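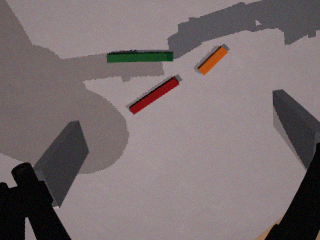 Home Explore Notifications Lists Profile

Flemer Institute, Prirkthorpe
Sep 8, 2024

1/ The Institute is pleased to report on the first stage of Skodura, its programme for gathering examples from which a robot arm may learn to handle simple objects. The work is led by Conceição Tavares and Harish Tiwari.

2/ All examples in this stage were recorded in simulation. An operator guides a simulated arm through a short task, and the system stores the view from the arm together with each movement of the gripper. The stage closed with 2,000 accepted examples.

3/ The tasks use plain coloured blocks on a bare table. Green, orange and red blocks are laid out apart from one another, at differing angles, and the operator is given a written instruction naming one of them.

4/ Block lengths vary by design. An orange block may be noticeably shorter than the green or the red, and the gripper must be turned to suit the block it has been asked to take. Operators are requested to line up the fingers before lowering them.

5/ Shadows are left switched on. The arm throws a broad grey shadow over the table as it moves, and a block may lie partly in shade and partly in full light. Early trials in May without shadows produced a model that did poorly once they were restored.

6/ Failed attempts are kept and labelled separately. An attempt is marked as failed if the block is dropped, if the wrong block is touched or if 30 seconds pass without a grasp. Two reviewers must agree on the label – a third is called upon where they differ.

7/ The next stage will add stacking. Antunes will provide further operator hours, and Milagros Villanueva will oversee training for new operators. Written guidance will be issued before recording resumes.

Replies

Sverre Ekström: Will the failed attempts be released with the rest?

Valter Godinho: Very glad to see the shadows kept in. We lost 3 weeks to the same problem.

Sverre Ekström: Also, is the starting pose of the arm fixed or varied?

Back to top Next thread Help Terms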